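Semdale Community Boards > Home and Laundry > Striped cottons, do you wash them separately?

rukach_rd
23 September 2024
Posts: 34
I've got a few navy and white striped things and I'm tired of the white going dull. The label on most of them says wash with like colours, which is no help when the one garment is both. At the moment I do a cold wash with the darks, line dry in the shade. Does anyone do it differently? One of them is this tank top.

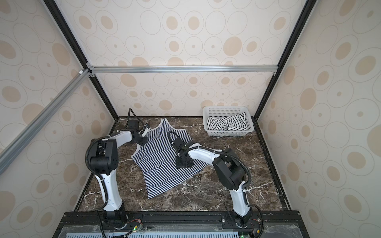
Loan Đào
Cold is fine but I wouldn't put them in with darks. The navy in the stripe is already set after a few washes. It's the jeans and black socks that turn the white grey. Mine go in with the light coloured load and I've had no trouble.

Mulugeta Tesfamariam
I disagree with that for anything new. I put a new striped shirt through with the whites in May and ended up with pale blue pillowcases. First three washes on its own, then do what you like.

Loan Đào
Fair enough for new. I was talking about old ones.

pace_street
Colour catcher sheets. I use one per load and stopped sorting years ago.

Mulugeta Tesfamariam
The sheets catch some of it. They didn't save my pillowcases.

rukach_rd
Thanks all. Mine are all a couple of years old so I'll try them with the lights. The other thing I should have asked is about marks on the white stripes. I don't want to use bleach near the blue.
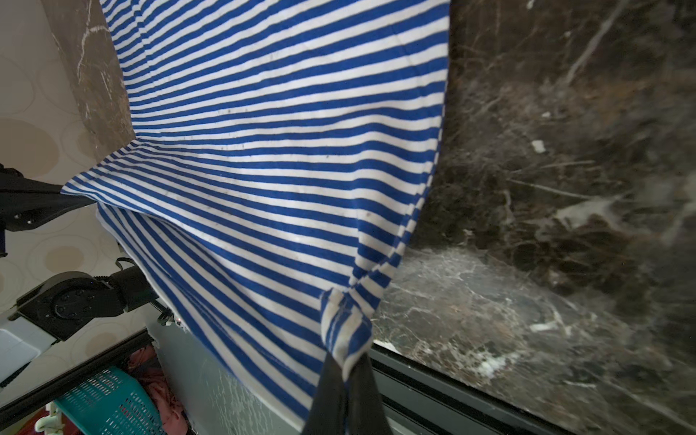
I've tried plain laundry soap and a nail brush, which works on collars but makes the knit go fuzzy if I do it more than once. Has anyone used the oxygen type soakers on stripes?

Loan Đào
Yes, warm water, a couple of hours, not overnight. Check the colour on an inside seam first. Rinse it well before it goes in the machine.

skuladico17
Overnight is fine in cold water. I've done it plenty of times with my kids' footy socks.

Loan Đào
Socks, sure. I wouldn't with a top I cared about.

rukach_rd
I'll do two hours on the oldest one and see how it dries.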